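Call for participants: do divided snack trays do anything useful?

Brallar is looking for people in February to help us with a study of compartment trays, the lidded kind that gets handed out in meeting rooms, waiting areas and the odd regional flight. We are a small packaging research outfit and we have read a lot of claims from tray makers. Dividers keep the food neater. Clear lids make people more likely to reseal what they haven't finished. A square footprint saves bench space. Maybe. Most of the evidence we've been shown was paid for by whoever makes the tray, and when we asked to see the raw numbers we mostly got a colour brochure.

So we are doing our own, and we'd like participants who aren't already fans.

What you'd be doing

You sit at a table, unpack a tray of small items (packets, cards, a cookie or similar, wrappers), and put everything back as you think it should go. Then you put the lid on, or decide not to. You repeat that with different fillings and fill in a short sheet after each round. A session runs 240 minutes with breaks. Yes, that is a long time to spend on snack trays. We tried a shorter version and people were still being polite to us at the end of it, and polite answers are no use to anybody.

Some rounds include rubbish. We want to know whether people give a used wrapper its own compartment, push it in with the food or leave it on the table, and we have no preferred answer. Please don't try to guess one.

Who we want

Adults of any age who can sit comfortably at a table and handle small packets. We'd especially like to hear from people who have worked in catering, aged care kitchens or airline galleys, and from people who find packaging irritating. If you think the whole question is silly, put that on the form. It won't count against you.

We can't take anyone who works for a packaging manufacturer or a food brand, or who has done a tray or lunchbox study in the past 11 months. If you have a food allergy, tell us before you book and not on the day. You won't be asked to eat anything, but you may be handling wrapped and unwrapped food.

What a round involves

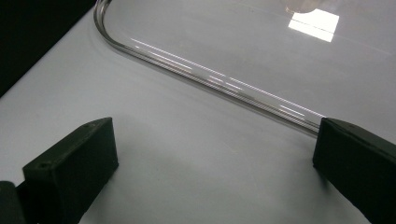
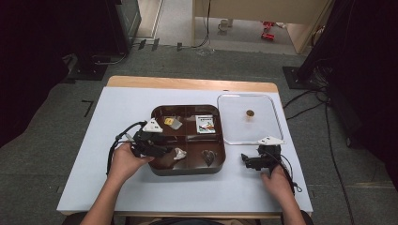
Payment and the fine print

We pay a flat $914 for the full set of sessions, by bank transfer, within 14 days of your last one. We know that "flat payment" can hide a multitude of sins, so: travel is on top, with receipts, up to a limit we'll give you in writing before you agree to anything. If you withdraw partway you are paid for the sessions you finished. There are no vouchers, no prize draw and no "exposure".

Results will be published whether or not they flatter the trays. Olisari supplied some of the trays at cost and gets no say in the write-up - Ching-wen Tai, who is running the analysis, has that in a signed letter, and any participant who wants to read it can ask.

How to apply

Fill in the form at the front desk of the Salameh building or ask for one by email. Tell us in a few lines about the last piece of packaging that annoyed you. Rafsan Mollah reads every application and will reply either way. Morning sessions start at 9.30 and tend to fill first, so list a second choice.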